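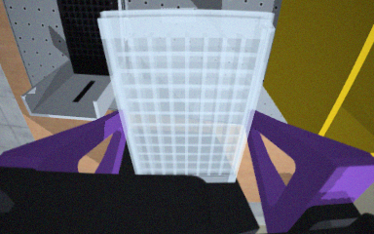

I spent most of March moving plates in the simulator, and I've finally got enough runs to train something. Ghaffari is the name we gave the project, and the job in it is simple to say: pick up a clear gridded plate, carry it over the bench and set it down. I drive the arm by remote control and the software records what I do.

The target was 399 demonstrations. I stopped at 320, as the last batch all looked the same and I was getting sloppy.

The plate is a hard thing to grip well. It's see-through, so from the wrist view I kept losing the side walls against the bench. In the end I stopped looking at the walls and watched the rim at the top, which shows up much better. If the rim is level and the fingers are opposite each other, close. If it isn't, back off and come in again.

I did throw out 9 runs where I'd closed on a corner and the plate twisted. Magdalini Mitsotakis-Vlachou thinks I should have kept them – her view is that the robot needs to see a bad grip being put right. She may have a point, but I hadn't put them right, I'd just dropped the plate.

A session of 60 runs is too many for me. My hand gets tired and I start cutting the approach short, and the arm will copy that as happily as anything else.

Next is the same task from the Skindstead layout, with the tray turned the other way. I'll start training tonight and leave it going.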